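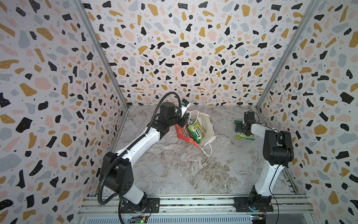
White Paper Bags: Frequently Asked Questions

Clistaton Paper Bags, Nirkdale

Most of what people ask us by phone or email is answered on this page. If your question is missing, write to Hui-mei Ng at the order desk. For printing questions ask for Stojan Berisha.

ORDERING

What is the smallest order?

One pack. A pack of the medium white bag holds 80 bags. The small bag comes in the same pack size. The large bag is sold by the carton only, and the carton count is on the price list.

Can I mix sizes in one pack?

No. Packs are closed at the folding table and we don't open them. You can mix packs of different sizes in one order and they will ship together if they fit.

Do you send samples?

Yes. We send up to 3 sample bags to a business address at no charge. Tell us which size and which handle you want. Samples are plain white, without printing. If you need to see a printed sample, we can send one from a past job, but it will have another shop's name on it.

How long does an order take?

Plain bags leave the warehouse in three working days. Printed bags take 17 working days from the day you approve the proof. In November and December the print queue is longer and we give you a ship date when you order.

Can I pick up my order?

Yes, from the Nirkdale warehouse, between 9 a.m. and 3 p.m. Please wait for the email that says the order is ready. Bring the order number. The loading door is on the side street, past the main entrance.

SIZES AND MATERIALS

Which size do I need?

Measure the largest thing you sell often, then add a little room at the top so the bag can close over it. The small bag suits jewelry boxes, candles and cards. The medium bag takes a folded sweater or a pair of books. The large bag is for shoe boxes and coats. If you are between two sizes, take the bigger one. A bag that is too tight tears down the side fold when the customer pulls the box out.

How wide is the medium bag?

The medium bag is 13 inches wide at the mouth. Full measurements for all sizes are on the size sheet, which we can email you.

Is the white paper white all the way through?

Yes, on the standard bag. A torn edge will be white too. The economy bag is white outside and brown inside, and it is listed separately.

Is it coated?

The standard bag is uncoated. It has a dull surface that takes a pen or a rubber stamp well. It also picks up marks from dirty hands and dusty counters, so keep the stack somewhere clean. The gloss bag has a thin film on the outside. It wipes clean, but most ink pads smear on it.

What are the handles made of?

Rope handles are twisted cotton cord, white unless you ask for something else. The ends go through holes in the folded rim and are knotted on the inside. We also make a flat ribbon handle for the small bag.

Can I get the bags without handles?

Yes, in small and medium. The holes are left out as well.

PRINTING

Can you print my logo?

Yes, one color on one or both sides. Send a vector file if you have one. Stojan can work from a sharp scan, but there is a redraw fee and it adds time to the proof.

How close to the top can the logo go?

Leave the folded rim clear. Ink that crosses the fold cracks when the bag is opened. Leave the handle holes clear too. The template shows both areas in gray.

I want to stamp the bags myself. Any advice?

Stamp them flat, before you open them. Put a sheet of cardboard under the front panel if the stamp prints unevenly, as the folded base makes a ridge underneath. Let the ink dry before you stack them. Test your ink on one bag first.

OPENING AND PACKING

How do I open a bag without creasing it?

Hold the rim on one side near the top and pull the other side away from it. Put your free hand inside and push the base down until it is square. Don't pull on the handles to open the bag. That puts the strain on two small holes and leaves the base folded.

The bag won't stand up while I fill it. What am I doing wrong?

The base is probably not pushed out all the way. Press down into the corners with your fingertips. A light empty bag may still lean, especially on a smooth counter. Put the heaviest item in first and it will settle. For shops that pack very light things, we sell a card insert that lies in the bottom and keeps it square.

Should the handles be inside or outside when I pack?

Outside. Fold them down over the sides before you start so they don't get caught under a box. When the bag is full, lift both handles together and check that neither is twisted.

What kind of tissue works best?

Plain white tissue, two sheets for a medium bag. Hold the sheets in the middle, shake them a little, and tuck the middle down so that the corners point up. Colored tissue can leave color on white paper if anything in the bag is damp. We have had this complaint a few times, most often with red.

How do I close the top?

A round sticker across the rim is enough for most things. You can also tie a short ribbon between the two handles. Staples hold, but they tear the rim when the customer opens the bag.

How much weight will a bag carry?

The limit for each size is on the size sheet. It applies to a dry bag lifted by both handles. One handle alone will carry less, and the bag will tip. Bottles should go in the bottle bag, which has a doubled base.

A rope handle pulled out. Can it be fixed?

If the knot has slipped and the paper is fine, yes. Thread the end back through the hole from the outside, tie a double knot inside and pull it tight. If the hole has torn, use the bag for storage or recycle it. If you find several with slipped knots in the same pack, send us the number from the pack label and we will replace the pack.

STORAGE AND REUSE

How should I store them?

Flat, in the carton, away from a sunny window. White paper yellows in strong light. Don't stand the packs on end for long, or the bags will bow and won't fold flat again. A damp basement is the worst place for them.

Handles in the stack keep getting tangled. How do I stop this?

Tuck each handle inside its own bag before you put it on the stack. They arrive this way from us. Bags that have been opened and folded again tend to have one handle hanging out, and that is the one that catches on the next bag.

How do I fold a bag flat again?

Turn it on its side, push the base up along its original crease, then press the side folds in. Follow the old lines. A new crease next to the old one makes the paper weak there.

Can the bags be recycled?

The standard bag can go in with paper in most places. Pull out the rope handles first. The gloss bag often can't, because of the film, so check your local rules.

How do I get a mark off a white bag?

A soft white eraser takes off pencil and light scuffs on the uncoated bag. Don't use water on it. On the gloss bag, a barely damp cloth is fine. Grease will not come out of either.

RETURNS

Can I return packs I didn't use?

Plain bags, yes, if the packs are still sealed. You pay the return shipping. Printed bags can't be returned unless the mistake is ours.

My order arrived with crushed corners. What should I do?

Keep the carton and take a photo of it along with the bags. Send both to the order desk with your order number. Slight bends in the outer bags of a pack are normal and flatten out under a heavy book overnight. Anything worse, we replace.

Who do I call about an invoice?

Chia-jung Siu handles invoices and store accounts. The number is at the top of your invoice.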